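Karkham & District Home Forum > Decorating > Walls and Woodwork

Topic: Painting over brown woodwork – am I going to regret it?

marrowfat_jean
Hello all, and sorry in advance for the length of this. We moved to Brergate in June and the house is lovely, solid as anything, but every door, frame and skirting board in it is brown. Varnished brown, from the front step to the airing cupboard. My sister says paint the lot white and be done with it. My husband says it's proper wood and we'd be vandals. I keep changing my mind depending on who I've had a cup of tea with last!
The walls are plain and pale so it isn't gloomy as such, only a bit like living inside a cigar box when the light goes in the afternoon. Has anyone painted theirs and been glad? Or not glad?

tolly77
Welcome Jean! We did ours, upstairs and down, and I'd do it again tomorrow. Sand it lightly, sugar soap, a good stain-blocking primer, then two coats of satin. Please don't skimp on the primer. I did on the landing and the brown came through yellow within a couple of months, and I had to start that whole stretch over again with a baby on my hip.

Aldo Tedesco
I'm going to be the grumpy one, Jean, forgive me. I was a joiner for most of my working life and I've spent more hours than I'd like stripping white gloss out of mouldings for people who wished their predecessors hadn't. Once it's in the grain it is in the grain. Live with it for a winter first. Change your bulbs to something warmer, get a big mirror opposite the window, and see how you feel when the daffodils are out.

tolly77
With respect Aldo, not all of it is worth saving. Ours was cheap stuff with an orange varnish on it. There's no moulding to ruin on a flat bit of softwood.

Aldo Tedesco
Fair enough, and I wouldn't lose sleep over softwood. But she hasn't told us what hers is yet! Jean, find a spot behind a door, rub the varnish back with a bit of fine paper and have a look at the grain. Put a picture up if you can.

marrowfat_jean
I will on Saturday, when himself is out at the football and can't hover. I had a quote as well, from Benedetti's in the high street, 600 for downstairs including the doors. Does that sound steep?

pipkin_and_son
Not steep if it includes the prep. Ask them what they mean by prep, though. My mother-in-law had a man in who thought it meant opening the tin.

marrowfat_jean
Thank you, I did ask and they were very nice about it.

quillet
Coming in from the other side, we kept our brown and changed the walls, and I think people forget you can do that. We'd had flat magnolia before and the wood looked like it was shouting at it. What we liked in the end was a rough off-white plaster, because the grain of it catches the light and the wood settles down next to it.

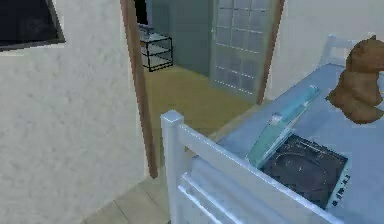 We tried it with white frames, grey frames and a sort of sage, and we kept going back to the version there, with the brown doorway against the mottled wall and the pale beige tiles on the floor. The tiles do a lot of the work, I think – we had a dark carpet in the first version and it was like a pub. So before you paint the woodwork, Jean, have a look at what's under your feet.

tolly77
Oh, now that is nice, and I say that as a committed painter of things. I'd worry about dusting a wall like that, mind.

quillet
Soft brush on the hoover, twice a year. It's no bother.

Aldo Tedesco
I rest my case. Leave the wood alone!

tolly77
You'd say that if she had brown ceilings, Aldo.

marrowfat_jean
You are all very kind and I'm no further forward, but I've enjoyed it enormously. We've got a horrid dark carpet on the stairs and in the hall, so quillet may be on to something. I think I'll have that up first and see what's underneath before I ring Benedetti's back. Does anybody know if you can hire a floor sander round here, or do I need to go into Satano for one?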